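Gudley toy library opens a table for shape blocks

May 31, 2026

GUDLEY - The toy library in Gudley has opened a new play table for small shape blocks, after a winter in which the old one was taken out of use. Families can borrow the blocks to take home, or they can sit down and use them in the reading room on Karkier Street during the normal opening hours.

The library lends toys, puzzles and simple games to households in Gudley and in the villages of Daly and Stinside. It has 271 member families at present. For many years the shape blocks were kept in a deep plastic tub under the window, and parents complained that the small pieces disappeared to the bottom and that children emptied the whole tub on the floor to find one star.

The old table had a painted top. The paint had started to come off at the corners, and in the winter the library decided that it should not be used any longer by children under three. Repair was considered, but the price of sanding and painting was higher than the library wanted to pay for a table which was already weak in the legs.

The new arrangement is more simple. There is a flat wooden board of a light color, and the blocks are put out on it a few at a time. A child can choose a shape, turn it, feel its sides and put it back in another place. The library says that a small number of pieces on a plain surface keeps the attention of the younger children longer than a full tub did. The pieces that are not on the board stay in cloth bags on the shelf, and a parent may ask for another bag at the desk.
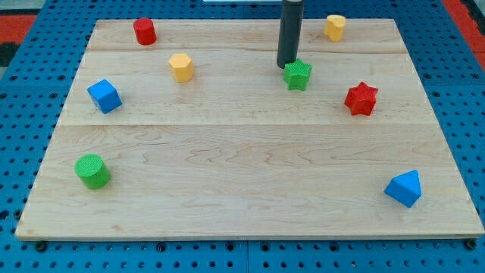
Toy shape blocks on a light wooden board, with a green star among them.

The total cost of the change was 1,045 dollars. This includes the board, new blocks, the cloth bags, two low benches and the removal of the old table. The larger part of the money came from the spring book sale, and the rest was taken from the library's yearly budget for repairs. Member fees will stay the same.

The blocks for lending are packed in 14 bags, and each bag has a paper card which shows the outline of every shape inside. When the bag comes back, the desk compares the blocks with the card. If one block is missing, the family is asked to look at home first, and there is no charge in the first month. After that the library asks for a small payment for the missing piece.

Bags can be borrowed for three weeks. One family can have one bag at the same time, and it is possible to keep it longer if no other family has asked for it. The library asks the borrowers not to put the cards in the washing machine together with the bags, as has happened with the puzzle bags in previous years. The blocks can be cleaned with a damp cloth and a little soap. They should be dried before they are packed again.

Parents who came on the first morning had different opinions. Several of them were glad that the tub is gone, and one mother from Daly told the library that her son had spent almost 60 minutes at the board and did not want to go home for lunch. A grandfather would have preferred a table with a raised edge, so that the blocks cannot be pushed to the floor. The library has written down this wish and will look at it when the reading room gets its new shelves.

The library also reminds visitors that the blocks are small. Children under three may use them only when an adult is sitting beside them, and the blocks must not be carried to the baby corner at the other end of the room. There is a box of large soft blocks in that corner, and these can be used freely.

Families in Stinside, who have a long bus ride to Gudley, will be able to order a bag by telephone and collect it from the village store there. This service existed earlier for puzzles only. The bags go out together with the ordered books, and they can be returned at the same store. The library expects that the first block bags will reach Stinside within two weeks.

A second board is planned for September, when the kindergarten groups from Daly start their regular visits again. The groups come with up to twelve children, and it is difficult for all of them to reach one board. The library has not decided yet if the second board will stand in the reading room or in the hall, where there is more space but also more noise from the entrance door.

Used shape blocks in good condition are accepted as gifts. They can be of any color, but they should be whole, without sharp places, and not mixed with parts from other games. The library cannot take battery toys or blocks with loose magnets. Gifts can be left at the desk in a closed bag, with a note of the giver's name if a thank-you card is wished.

The reading room is open from ten in the morning, and a place at the board does not need to be booked. On crowded mornings the desk may ask families to change places after half an hour.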